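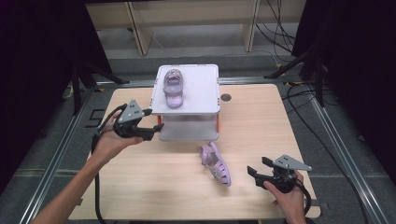

Do I need to know any programming before the open day? None at all, and you won't be asked to write any while we're over there. If you can follow the week two reading you'll be fine.

OK, so these are my notes for the Clondodden visit on Friday. I went over in March to see what they'd show us, and I came back with a head full of stuff, so forgive the order.

Part one is the hand-held gripper demo. A person holds one gripper in each hand and does the job themselves, and the motion gets recorded so a robot can learn from it later. Shoes are a great test object! The pair I'd point you to is the lavender kids' sandals, with the woven straps. Think about what a strap does when two stiff jaws close on it, compared with a flat sole. Then think about picking up a shoe that's lying on its side and what you'd have to do to get it upright on a little raised platform. Which hand goes first? Does the other one help or just stay out of the way? Write down your guess before you watch.

Eftychia Vrettos runs this part and she loves questions, so please ask some. I asked how many recordings they had for the shoe task and she said 1113, of which 936 were good enough to keep. I'd have guessed way more would get tossed (mine certainly would be).

Part two is the Planotex sorting line, which is loud. Bring earplugs if you're sensitive to that. We get 60 minutes for both parts together, so don't wander off between them.

For your write-up, one page is plenty:
Pick one moment where two hands were needed and say why one wouldn't do.
Name something your fingers can feel that a pair of jaws might miss.
Compare the shoe task with the Christodoulou chapter, mainly the bit on soft objects.

Hand it in at my office, or slide it under the door if I'm out.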